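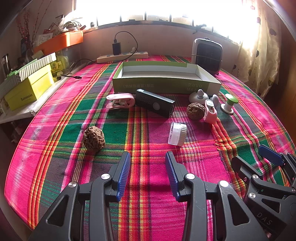 About Arkdale

Arkdale was founded in Darkum and employs 50 people in sorting and packing. Automated handling was introduced in January, under the direction of Ea Mikkelsen, Head of Operations.

Grippers now take on much of the repeated lifting of small items into trays.

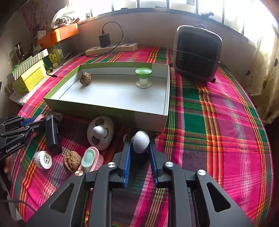

Staff who once did this work by hand have been trained to guide the equipment and check its results. No post was lost — a commitment made in writing to all employees. Questions about training may be sent to Asger Lauritsen at our Riis office.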